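Ticket: Nightly backup from Irkiria stalls, resumes, then reports success with files missing
Product: Nesurari backup client
Source: Irkiria (file server, shared folders)
Target: Kinnunen (storage box, second floor closet)
Priority: Normal
Status: Resolved, monitoring

Initial report

The nightly job starts at 1:00 a.m. and normally ends before 3:00 a.m. Since the client update in April it stops moving partway through, sits idle for 53 minutes, then continues and ends with the status "Completed." The file count on the target is lower than on the source. On the first night checked, the difference was 362 files. No warning was sent and the summary email is green.

Affected shares: drawings, renders, accounts. The scans share goes to the same target in the same job and is complete every night. The missing files in renders are mostly interior stills and their working copies, spread over several subfolders. No single file type accounts for the gap. 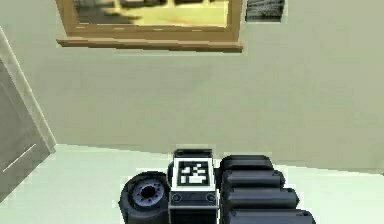
Environment

Client is the current release, installed over the previous one without removing it first. Irkiria and Kinnunen are on the same switch, Nilus. Both ends have fixed addresses. Free space on the target is not a factor. Compression on, encryption on, versioning set to keep 14 copies. Open-file handling was on before the update and is still shown as on.

Entry 1

Ran the job by hand at 10:20 a.m. with nobody logged in to the shares. It completed without a stall and the counts matched. Ran it again at 2:15 p.m. under normal load, same result. The fault follows the time of night and does not follow load.

Entry 2

Turned on detailed logging and left it overnight. The stall begins at 1:41 a.m. The last line before the gap is a normal write. The next line is a reconnect to the target, followed by 108 lines reading "skipped, handle not valid." After that the job goes on with the next folder. The skipped files are not retried, and they are not counted as errors in the summary. Cleared the target catalog and let it rebuild. No change the following night.

Entry 3

Checked the network side. Replaced the patch cable between Kinnunen and Nilus and moved it to another port. Port counters show no errors before or after. A continuous ping from Irkiria to Kinnunen ran all night. Replies stop at 1:41 a.m. and come back at 2:34 a.m., which matches the stall to the minute. A ping from Irkiria to the gateway over the same period lost nothing.

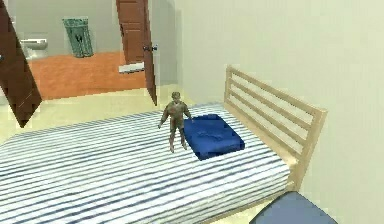

The outage is therefore on the Kinnunen side. The box itself did not restart; its uptime counter keeps running through the gap. Its own system log has no entries at all for that period, including the routine ones it writes every five minutes.

Entry 4

Looked at the power settings on Kinnunen. Sleep is disabled for the disks, but there is a second sleep setting for the whole unit under Hardware, Schedule. It was set to sleep at 1:40 a.m. and wake at 2:33 a.m. Not known who set it or when. The settings page keeps no history. Before April the client held the target awake by writing a small marker file during long jobs. The release notes list the marker file as removed.

Removed the schedule. Left detailed logging on.

Entry 5

First night without the schedule: no gap in the ping, no reconnect, no skipped files. The job took longer than usual because it picked up everything missed on earlier nights, 686 files in total. Counts for drawings, renders and accounts now match. The scans share was never affected because it is first in the job order and finishes before 1:40 a.m.

Test restore of one folder from each share to a scratch location on Irkiria. All files opened. Checksums match the source. 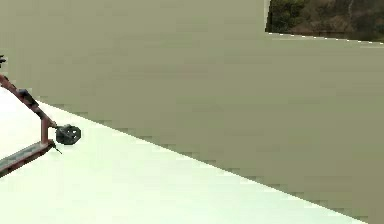 Restore time was normal. The scratch location has been emptied.

Entry 6

Three more nights clean. Detailed logging turned off again, as the log had started to fill the system volume on Irkiria.

Open item with the vendor: the client should not report "Completed" when files were skipped after a reconnect. Logs from Entry 2 were attached to that request. Vendor reply so far is that the behavior has been reproduced and passed on to development. No release named.

Workaround in place until then: a script on Irkiria compares file counts on both ends at 6:30 a.m. and sends mail if they differ. Files changed between the end of the job and 6:30 a.m. do not affect the count, but new ones do, so a difference of one or two on a busy morning should be checked by hand before reopening this ticket.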